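Tredcombe Technical College
Introduction to Manipulation, Laboratory Part
Handout 6: Approaching a Curved Object with the Wrist Camera
May 2024

Before the session, please read Handout 5 again, mostly the section about coordinate systems. In January many groups lost time on this point, and we would like to avoid it now.

Purpose of the exercise

Until now your group has moved the gripper to positions which were given in a table. In this exercise you have no table. You must bring the fingers next to a rounded object by using only the picture from the wrist camera, and stop before there is contact. The closing of the gripper is the subject of Handout 7, so please do not try it yet.

What the camera can and cannot tell you

The wrist camera moves together with the gripper. Therefore the finger stays at almost the same place in every picture, and it is the rest of the world that seems to move. Students often find this strange in the beginning. It helps to consider the fingertip as the fixed point, and to ask in which direction the object should travel to come nearer to it.

The focus of the lens is fixed and cannot be changed by software. Things which are outside of the sharp range lose their edges, and the border between an object and the table becomes a soft band of mixed color. With glossy or translucent material it is more difficult, because light areas on the table can be taken for a part of the object.

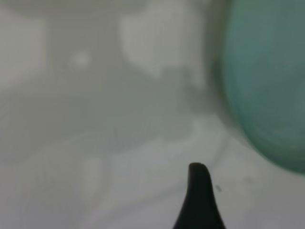 For this reason the edge detector from the Jundow library should not be used with its default values. The default threshold is made for sharp pictures with strong contrast. Start with a larger smoothing window, make it smaller step by step, and write down at which value the outline becomes broken. Small marks on the table may also give a false edge. A minimum contour length of 48 pixels was sufficient for most groups last term.

Procedure

1. Start the Zamorach controller and wait for the ready signal. The controller listens on port 2446.
2. Set the speed limit to the lowest level. Do not change it later in the session.
3. Record 300 pictures with the arm standing still. You will need them to estimate the noise.
4. Move toward the object in short steps. After each step, save one picture and the joint values.
5. Stop when the outline of the object and the fingertip are separated by less than one finger width in the picture.
6. Move back along the same path - not by a shorter one - and repeat from step 4 with another starting angle.

One person must keep a hand at the stop button during steps 4 to 6. Change this role after each run.

The report

The report has at most four pages. Give the noise estimate, the smoothing values you have tried, and one plot of the distance in pixels against the step number. If your curve is not smooth, please do not correct it by hand. Describe where it jumps and what you think is the cause. A run that failed is accepted if the explanation is good.

The method of Toivonen, from the second lecture, may be used for comparison. This part is voluntary and gives no additional points.

Files larger than 1024 MB are refused by the course server, so compress the pictures before you upload them. The report is handed in by group, with all names on the first page.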